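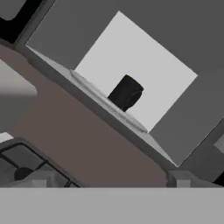 **Cakon Press to publish new book on planning the working week**

October 12, 2018 – Cakon Press has announced the release of *The Flarier Method*, a short guide to organising work by Kamlesh Negi. The book is out now in paperback and as an e-book.

Negi spent many years as an office manager at Dornari, a mail-order firm, where he first wrote the method down as a handout for new starters. The book keeps the same plain layout. It covers setting up a weekly list, dealing with email, running shorter meetings and what to do when a deadline moves. The last chapter is for people who work from home.

"I kept being asked for copies of the handout," said Negi. "It got longer every year, so in the end I sat down and wrote it out properly."

A trial edition of 500 copies was sold in March through the Chambi bookshop and its website. Readers sent in comments, and two chapters – the ones on email and on sharing work out – have been rewritten as a result.

The paperback has 351 pages, including blank planning sheets at the back. The sheets can also be printed from the Cakon Press website.

Review copies are available on request. Please say whether you would like the paperback or the e-book, and give a postal address if needed.

**Contact:** Press desk, Cakon Press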